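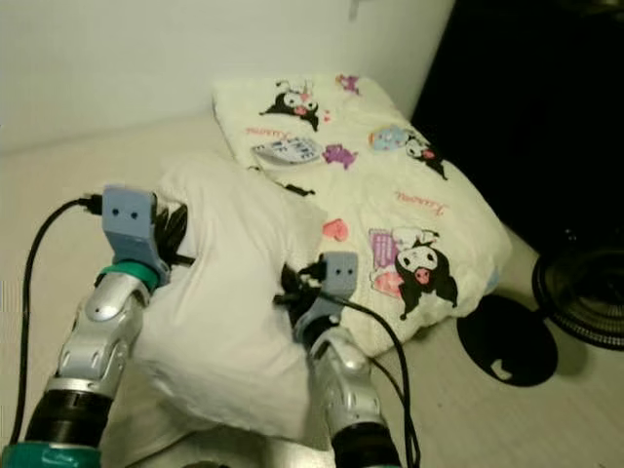 Volodymyr Sydorenko

Abro hilo sobre el recuento de nidos de cigüeña desde el aire, que varios me habéis preguntado por privado y prefiero contestar una sola vez.

Llevamos dos temporadas sobrevolando la misma comarca con un dron pequeño de ala fija. Antes el censo se hacía a pie y en coche, con telescopio, parando en cada torre y en cada poste. Se sigue haciendo así en parte. El dron cubre las zonas donde no hay camino.

Este año salen 478 nidos en las fotos. De esos hay que quitar los que están vacíos o a medio hacer, y eso todavía no está terminado. No pongáis la cifra en ningún sitio como número de parejas. Son nidos.

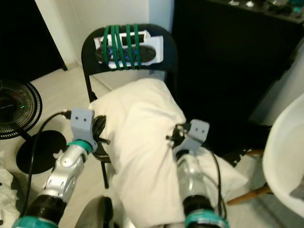 El vuelo se hace a primera hora, con el sol bajo, porque las sombras ayudan a separar el nido de la rama. A mediodía un nido grande sobre un tejado de teja clara se pierde por completo en la imagen.

Altura: la que marca el permiso y un poco más de la que nos gustaría. Con los pollos pequeños no bajamos nunca. Si un adulto se levanta, se anota, se aleja el aparato y se pasa a la siguiente línea. En todo el censo se levantaron seis adultos. Los seis volvieron al nido mientras todavía teníamos el dron en el aire.

Lo que más problemas da es el viento. Con rachas fuertes el ala fija se cruza, las fotos salen torcidas y luego el mosaico no encaja. Perdimos dos mañanas enteras por esto y hubo que repetir las líneas del norte.

El programa que une las fotos es Zikisik. Funciona bien en campo abierto. En los pueblos duplica tejados, y donde duplica tejados duplica nidos. Lev Romaniuk revisó a mano todos los cascos urbanos y quitó los repetidos uno por uno. Si alguien tiene un método mejor, que escriba.

Me preguntan por la detección automática. La probamos con las imágenes del año pasado. Encuentra casi todos los nidos grandes y también encuentra antenas, chimeneas con leña encima y una paca de paja en un remolque. Sirve para una primera pasada. Después hay que mirar igual.

También falla al revés: los nidos nuevos, que son planos y del color de la rama, se los salta. Y son justo los que interesan si uno quiere saber si la población crece.

Seguro del aparato. Lo tenemos con Hurance y cubre daños a terceros, no el dron. Leed bien la póliza antes de volar cerca de líneas eléctricas, que casi todas lo excluyen. Nosotros pedimos la ampliación por escrito y tardó en llegar más de lo que duró el propio censo — este año hay que pedirla en diciembre.

Sobre las líneas eléctricas: los nidos en apoyos los sigue contando la gente de tierra. No merece la pena arriesgar el aparato para fotografiar algo que se ve perfectamente desde la cuneta.

Molestias a los vecinos, que es la otra pregunta frecuente. Avisamos a los ayuntamientos y colgamos un cartel en cada plaza con el día y la franja horaria. Aun así hubo llamadas. La mayoría quería saber si grabábamos los patios. Las fotos donde se distingue una persona se borran antes de subir nada, y el mapa público solo lleva puntos.

Los puntos del mapa van desplazados a propósito. No vamos a publicar la posición exacta de los nidos en árbol, aunque la pidáis con buena intención. Los de las iglesias los conoce todo el mundo y esos sí están en su sitio.

Para quien quiera montar algo parecido: empezad por una zona pequeña que ya esté censada a pie. Volad, contad en las fotos sin mirar el censo y comparad después. La primera vez que lo hicimos, en el valle de Pavliuk, nos faltaba un nido de cada seis. Casi todos estaban debajo de copas de chopo.

De ahí salió la corrección que aplicamos ahora en las riberas. Es tosca y lo sabemos. La tabla va en el anexo con los datos en bruto, para que cada cual haga sus cuentas.

Las baterías, por si sirve: llevamos siempre dos juegos completos y una manta para las mañanas de helada. Con frío el vuelo se acorta bastante y la estimación que da el mando es demasiado optimista.

El informe se presenta el sábado 1 de octubre en la sala Likcombe, por la tarde. Entrada libre. Lev enseñará los mosaicos y yo hablaré de las correcciones. Quien tenga anotaciones de nidos de este año que las traiga, aunque sean en papel.

Respondo dudas aquí debajo durante el fin de semana. Las de permisos mejor por correo, que son largas.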